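Evening, December

Long day at the demo center and my feet are killing me, but I want to get this down before I forget which kit did what. So, the Plarum hand-held gripper. I've been going back and forth on it for weeks and today I finally got to spend a whole afternoon with the thing instead of squinting at the brochure.

First impression, it's lighter than I expected! The Clinen one I tried in the fall made my wrist ache after ten minutes and I was braced for the same again. With this one I kept going for most of an hour before I even thought about putting it down. The handle is still a bit fat for my hand (I have small hands, everything is fat for my hand), but I got used to it.

The jaw pads are what sold me, or mostly sold me. I'd worried that soft rubber would be mushy and let thin stuff slide around, so I was mean and went straight for the thin stuff. Folded bits, edges, anything I could think of that the old pads would spit out across the room. 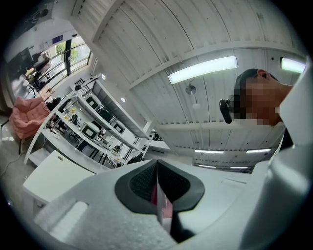
Thin piece standing up in the crease of the V pad

I love that crease! I do wonder how long the mesh inserts last. The De Haan rep said the pads are good for 2000 grips before you should swap them, then later on it was 1000 "if you work with rough parts," so I wrote down both and put a big question mark next to them. A spare pair is 27 dollars. Not terrible, but it adds up if I'm changing them every couple of weeks.

Things I didn't like, while I'm at it. The quick start guide is a single folded sheet and the print is tiny. Setup on the laptop took me three tries, and the third time I did exactly what I'd done the first time, so who knows. And the carrying case costs extra, 200 dollars for a box with foam in it! I have a perfectly good toolbox at home and some old camping mat I can cut up.

Zodmont wants our pick by the end of the month so they can get the order in. I'm leaning yes on two Plarum kits with spare pads and no cases. I'd still like another go with heavier parts first, maybe in the morning when I'm not so tired and hungry, and I need to ask if the warranty covers the pads or just the housing. Also ask about a smaller handle.

Leftover soup for dinner, then bed. Must remember to charge the laptop.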